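Last updated: August
Reading time: 4 min
Shares 15 Comments 4

# Momeo bin-picking set: README

Momeo is a set of 1,601 pick attempts made with a KUKA arm working over a gray metal-floored bin. It was collected at Purkmont and covers small loose objects of mixed shape. This file explains what is in the release, and in particular what happened with the cable fault, which affects how some of the attempts should be used.

Contact for the data: Ruth Hulme. Contact for the cell and the fault log: Normunds Mockus.

## What went wrong

Partway through collection the gripper began to report "closed" when it had not closed. The arm would go down, get the signal, lift, and travel to the drop position with nothing held. The controller logged these as successful picks. Evie Naylor noticed it while checking success labels against the images.

We first blamed the gripper software, and lost most of a day reinstalling the Gotero driver. The driver was fine. The fault was a damaged conductor in the signal cable that runs down the arm with the rest of the bundle. When the wrist turned far enough in one direction, the conductor opened and the input went to its default state, which our program read as closed. 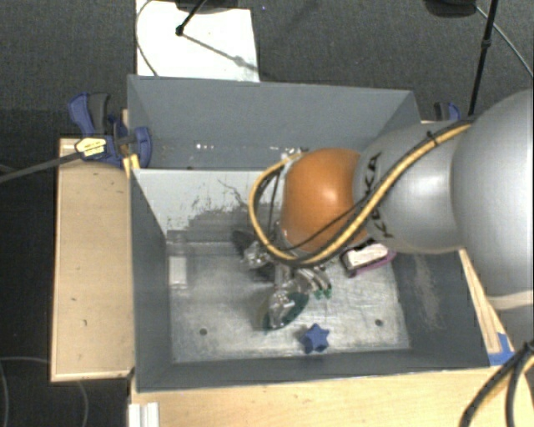

The loop of cable at the wrist has to be long enough for the full turn and short enough that it does not catch on the bin wall. Ours had been set for an earlier, shallower bin. With the current one, the arm reaches lower and the wrist turns further, so the slack was being used up at the end of each move. Pulling on the cable by hand with the power off did not show the fault. It only appeared with the wrist turned past 60 degrees.

There was also a safety side to it. On one attempt the controller believed the gripper was closed and empty, and skipped the slow approach. The fingers touched the bin floor at transfer speed and the arm went into a protective stop. No one was inside the cell. Glenys Lockwood had the cell locked out until the cable was replaced and the default state of the input was changed to "fault".

## What we changed

- Replaced the signal cable and routed it again with a longer loop.
- A lost signal now stops the program. Before, it counted as closed.
- The slow approach can no longer be skipped.
- The loop is checked by eye at the start of each session, with the wrist at both ends of its travel.

## How the labels are affected

Every attempt has a field called `grip_signal` and a field called `success`. In attempts made before the repair, do not trust `grip_signal`. The `success` field was redone by hand from the images for the whole set by Evie and Clive Naylor. Where they could not agree, the value is `unclear`.

The attempt that ended in the protective stop is kept, marked `stop=1`. Its last part has no force readings.

## Known gaps

Wrist angle was logged at a lower rate before the repair, so the exact moment the signal dropped can't always be recovered. Shiny objects and reflections off the bin floor make some of the hand labels harder to confirm. The divider position was not recorded.

Please send label corrections to Ruth with the attempt number and the field name.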